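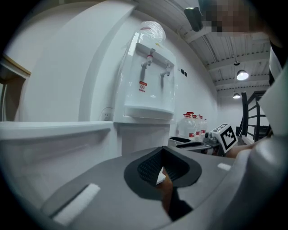
Print | E-mail this message
Search this list Go

Subject: Re: four month old and bottle at daycare

Dear parents,

thank you for the many answers. I reply to this part:

> Our daughter is 4 months and she refuses the bottle from
> everybody except me. In two weeks I go back to work in
> Skokville. Did somebody try the daycare in Dendton, and do
> they have patience for this?

We had the same problem in July with our son. He took maybe one sip and then he screamed until I came home. What helped us was that my husband gave the bottle at 10 in the morning, when the baby was not yet very hungry, and I went out of the apartment completely. The first days he drank almost nothing. After that it became slowly better — not every day, but better.

About Dendton I can say only good things. They let me come for 2 short visits before the real start, and they wrote down each feeding for me. The Cormier daycare is closer to us, but there the waiting list has 200 families, so we stopped hoping.

One question from my side: does anybody still have the slow nipples for the Zurnari bottles? The store has only the fast ones now, and he coughs from them. I can pick them up in the evening, after 4 is also fine.

Many greetings from a tired mother

2 replies | Share (0) | E-mail this thread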